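Candeck Teleoperation Working Group
Minutes of the project meeting
March 2026
Posted by the project office
14 shares | 2 comments

Present: the Candeck operator group, the Runerik software side, and the Martens lab by phone. Apologies were received from Renesano, who sent written comments in advance.

1. Minutes of the last meeting

Accepted with one change. Under item 4, "leader arm" should read "hand controller". The leader arm has not been delivered.

2. Demonstrations recorded in simulation

The operator group reported on the tabletop set. The target is 500 demonstrations, all driven by remote control in the simulated room before any time is booked on the real arm. The set stands at 64 short of the target. Operators work from two views, one from the side of the table and one from overhead, and switch between them with a key.

The meeting looked at the side view first. Martens asked if the arm has room to swing over the cup and the mug at the back of the table. The operator group said yes, as long as the elbow is kept high on the way across. New operators tend to drop the elbow early and then have to back out. 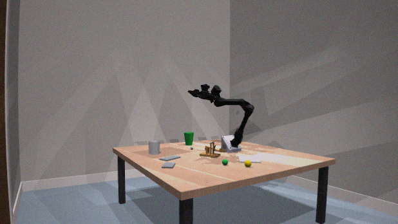
Side view of the simulated table, arm raised clear of the objects.

Runerik noted that the small balls are hard to judge for depth from this side. Operators have been lining up with the side view and then going to the overhead view for the last part of the approach. It was agreed that this is fine and should be written into the operator notes, which at present say to pick one view and stay with it.

3. Overhead view and gripper control

There was a longer discussion about the gripper. The trigger on the hand controller is mapped to finger spacing, and two operators find it too quick near the closed end. Runerik can flatten the curve but would prefer not to do this halfway through a set. Martens pointed out that recordings made before and after a change would have different timing at the moment of grasp, and asked that they be kept in separate folders if it goes ahead.

The forearm also hides part of the table from overhead. An object under it can be missed until the arm moves off.

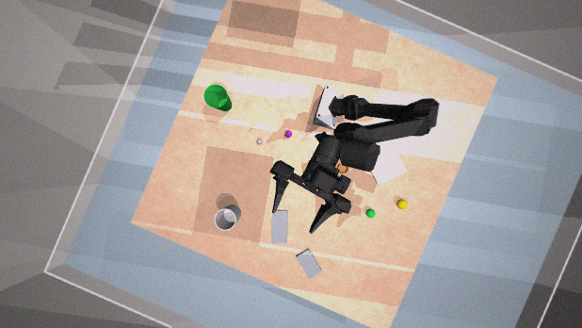
Renesano's written comments asked for a third view from the wrist. Runerik said the simulator can do it, but the stream to the operators would slow down and the delay on the controls is already the main complaint. Left open until the delay has been measured properly. The operator group will log it over the next 14 sessions.

Agreed: no change to the trigger mapping until the present set is complete. The new curve will be tried on practice runs only, and practice runs are not to be saved to the main folder.

4. What to keep and what to throw out

Martens has been reviewing recordings and finds that long pauses are a bigger problem than missed grasps. A missed grasp followed by a clean second try is useful and should be kept. A recording where the arm hangs still while the operator thinks should be trimmed or done again. Some operators have been deleting every miss. They are asked to stop.

Object positions are shuffled by the software between runs. Operators should not reset a layout because it looks awkward.

5. Hand guiding on the real arm

Candeck would like to start hand guiding, with the operator moving the arm by its links, in September. The joint brakes need to be checked first and the floor marking at the bench is still to be done. Martens would like the same tasks used as in simulation so the two ways of teaching can be compared. No objection. Renesano's comments supported this but asked who pays for the extra bench time. Carried over.

6. Actions

Operator group: finish the set; rewrite the note on views; log control delay.
Runerik: prepare the new trigger curve for practice runs.
Martens: send a one-page guide on trimming pauses.
Candeck: brake check and floor marking.

7. Any other business

The spare hand controller has a loose cable and should not be used. The shared drive is nearly full and old practice runs will be cleared out.

Next meeting to be arranged by email.

Contact the project office | © Candeck | Back to top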